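Home Guides Rooms Tools Contact

How to Refinish a Small Wooden Bedside Table

September, by the Kuven workshop
5 min read

I love this job. A tired little table is the best first refinishing project there is: it fits on a couple of sawhorses, you can walk all the way around it, and if you start on Saturday morning the messy part is done by dinner. You'll want another one by Monday, I promise!

What you need

A sanding block, paper in 80, 120 and 180 grit, a vacuum with a brush head, clean cotton rags, a screwdriver, and a wipe-on oil finish. We use Stelik clear oil at the shop, but any wiping oil meant for indoor furniture will do. Add gloves and a dust mask. My whole kit for the last table came to under $50, and most of it is still on the shelf waiting for the next one.

Step 1: Strip it down

Take out the drawer, unscrew the knobs and drop all the hardware in a jar. Wash the whole piece with warm water and a squirt of dish soap, wipe it with a damp rag, and let it dry for a few hours. Old wax clogs sandpaper fast, so if the surface still feels slick, wash it again.

Step 2: Find the grain

Crouch down and look across the top with a lamp set low to one side. Every scratch jumps out (so does every water ring, sorry). You're also looking for which way the grain runs, as all your sanding will follow it. On a top made of separate boards, check each board, and mark any odd ones with a bit of tape.

Bedroom table and wood grain 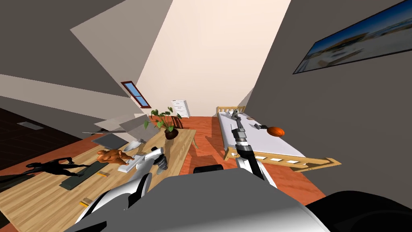
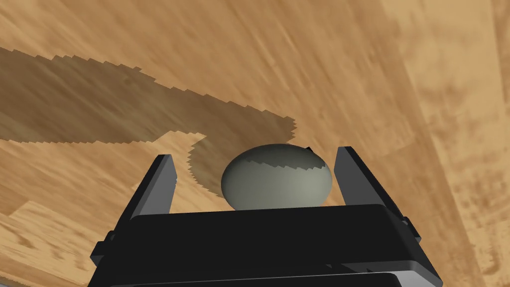 Step 3: Sand with the grain

Start with 80 grit only where the old finish is thick or the damage is deep. Everywhere else, go straight to 120. Use long, even strokes that overlap, and let the paper do the cutting. Pushing hard just wears a dip into the middle of the top, and you'll feel that dip every time you put a glass down.

Vacuum, then do the whole piece again with 180. Go easy on the corners and edges! Two light passes are plenty there. If the table is veneered, skip the 80 completely and keep checking the edges for any change in color. A color change means you're close to going through, so stop right away.

Step 4: Oil it

Vacuum once more and wipe off the last of the dust. Pour a small puddle of oil onto a rag and spread it along the grain until the wood looks evenly wet. This is my favorite minute of the whole weekend, when all that dull, dusty wood suddenly gets its color back.

Wait 30 minutes, then wipe off everything that hasn't soaked in. Be picky about this, with a fresh rag if the first one is full. Oil left sitting on the surface goes sticky and stays that way for ages. Let the table stand overnight and put on a second coat the same way. The top can take a third.

Oily rags can catch fire by themselves as they dry, so never ball them up in the trash. Spread them flat outdoors, away from anything that burns, until they're stiff.

Step 5: Put it back together

Rub a plain candle along the drawer runners before the drawer goes in, and screw the knobs on by hand so you don't crack anything. Use the table gently for the first week, with a coaster under your water glass.

Next: Fixing a drawer that sticks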